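Rotoslow, second arm: a talk with Etenesh Wubshet

The first Rotoslow arm went in the scrap bin in May. The second is clamped to a bench in the Vorkirach shared workshop, where Etenesh Wubshet has a standing evening slot and a shelf with her name on it. She built the arm over one winter, mostly from printed parts, and has spent the months since trying to get it to pick things up from a table and put them down somewhere else.

We talked over the sound of somebody's planer.

The name is a description of the gearing. Wubshet wanted torque before speed, and the shoulder joint carries a reduction of 100 to 1. "You can watch it move and eat a sandwich," she said. "That was fine with me. A slow arm that hits something stops. A fast one breaks a finger, mine or its own."

The first version failed at the elbow. She had used a printed ring gear in the same plastic as the covers, and under a sustained load at full reach the teeth crept. It never stripped. It sagged by a small amount each session until the calibration no longer meant anything. "I'd zero it, run it for an evening, and the zero had moved. I blamed the encoder for weeks. I replaced the encoder. Then I took the cover off and the teeth had a lean to them."

The replacement elbow is a belt stage with a metal pulley. It has more backlash than she would like. She measured it with a dial indicator at the wrist, wrote the figure on the inside of the cover, and compensates in software by always approaching a target from the same side.

Power comes from a 24 volt bench supply, with a separate regulator for the gripper. That split was the work of Bleddyn Sayce, who rewired the arm after the controller kept resetting. Every time the gripper closed on something stiff, the current spike pulled the logic rail down with it. "Bleddyn put a meter on it, looked for a bit, and asked me why everything shared one ground lug," Wubshet said. "I didn't have an answer. It was where the lug was."

The wrist cable took longer. The camera and the gripper both need lines through the last joint, and the first routing went around the outside in a loop. It snagged on the bench edge. The second went through the hollow shaft and was too tight at full rotation. The present one goes through the shaft with a service loop in the forearm, and she has limited the wrist in software to a little less than a full turn. She would rather have a slip ring but has not found one she wants to pay for.

Calibration is done by hand. She moves the tip to a set of marks on the table, records the joint angles at each, and fits the offsets afterward. The script is called Dudo. She wrote it in an afternoon and has been correcting it ever since. Its worst fault was a sign error in the base rotation, which cancelled itself on one side of the table and doubled on the other. "So half my grasps were perfect. That's a bad kind of bug. If they'd all been off I'd have found it the same night."

The gripper is a two-finger parallel design, and both fingers are on their fourth revision. Earlier ones had smooth faces with a strip of rubber glued on. The rubber peeled. The current pads have a crosshatch pattern, which holds thin plastic better but collects dust. She goes over them with a dry brush before a run. She tried alcohol and stopped when it dulled one pad more than the other.

Her current test objects are nested plastic bowls. I asked why not blocks, which is where most people begin.

"I did blocks. Blocks are solved for my purposes. A block has flat sides and it's the same width wherever you grab it. A bowl has a thin rim and a wall that slopes, so if your height is wrong, your width is wrong too. And when they're nested, the rims sit close together. You go down for one and come up with two."

Her approach is to bring one finger inside the top bowl and one outside, close on the wall, and lift straight up. The depth has to fall inside a narrow band. If it is too shallow, the pads slide off the rim. If it is too deep, the outer finger catches the rim of the bowl underneath. She steps down in increments of 2 millimeters and checks motor current at each step, stopping when it rises.

The bowls come in different colors, which helps the camera tell one rim from the next. The tan work surface was picked for the same job. A glossy white top she used before gave reflections that the software read as edges. 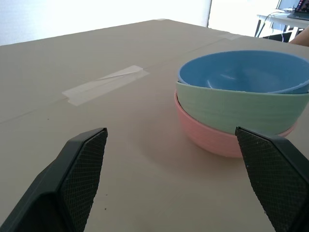
Berwyn Hopkin thinks color is a crutch. His view, given to me later at the other end of the shop, is that anything trained on pastel rims will fall over the first time it meets a stack in one color, and that she should be working from depth alone. He has offered her a depth sensor from his own parts drawer. He also holds that a suction cup would have finished the job months ago.

Wubshet has heard both arguments. On the sensor she agrees, up to a point. The unit has a minimum range, and at the wrist it would be blind for the last part of the descent, where she most needs it. She may mount it on a post. On suction she does not agree. "A cup wants a flat patch. The only flat patch is the bottom of the inside, and then you're lifting from the middle with the next bowl stuck to it."

Daylight is the open problem. Exposure set for the table in the morning is wrong by late afternoon, and auto exposure shifts while the arm is moving, so the rim appears to grow or shrink as the gripper comes down. She now locks exposure at the start of each run and throws the run out if the light changes. A blind would be simpler. Other members like the light.

She keeps a log of every attempt in a spreadsheet, failures included, with a column for cause. The most common entry is "two bowls." The next is "height." There are 8 entries that say only "?".

The next job is the base bearing, which has begun to click near one end of its travel. She has the replacement on the shelf and plans to fit it once the current set of runs is done. The drawings for the belt elbow are pinned up by the shop door, and she asks that anyone who copies them use the metal pulley.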